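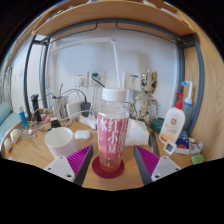

The gripper fingers open on either side of the bottle, with the usual desk behind it.

Leave the desk messy

Every year a few students in our robotics club ask to clear the table before they start a session. I think they should be told no, and I think the club handbook should say so.

The project this term is the Hallwood set: 200 pick-and-place runs with a hand-held gripper, done by a team of 2 students at ordinary desks. Bottles, mugs, chargers, whatever lives there. The runs go into training a small arm we call Mirkine, and the arm then has to do the same job at the August open day, on a table it has never met.

The case for tidying is easy to make. Runs go faster and fewer have to be repeated. Last year's team cleared everything off, put one object in the middle of a bare surface and finished in 24 hours of work. Their results on their own table were very good. At the open day there was a tablecloth and a stack of programs, and the arm reached for the programs.

A student who has only worked on a bare table learns very little about the problem. The hard part of picking up a bottle is the stuff near it.

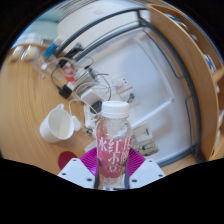 Bottle between the fingers, with the mug and cables off to the left.

Some parents have told me this looks careless. They expect a robotics project to happen on a white bench with labeled bins. I understand that, but our students don't live on white benches, and neither will anyone who uses what they build later. A desk with a power strip and cords on it is a fair place to work.

I have a second reason, and it has to do with teaching. When the table is crowded, students have to decide how to come in. They look at the cap, the label, the cup beside it, and they pick an angle. They write the angle down in the Stillura log, and after 70 entries they start arguing with each other about it. I never heard that kind of argument last year. There was nothing to argue about.

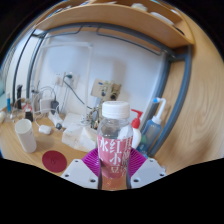
I do have limits. Glass stays off the desk, and so does anything with an open top and a drink in it. The students keep the cords they need plugged in and leave them alone during a run. Those rules fit on one card, and they are enough.

What I would like from the Ibrahim competition, which we enter again next season, is a change to the scoring. Right now a team gets the same points for a bare table as for a full one, so sensible teams choose the bare table. Give the full one more. If the judges won't, we will keep doing it our way and take the lower score.

Posted 18/07/2018
14 comments
Shares: 31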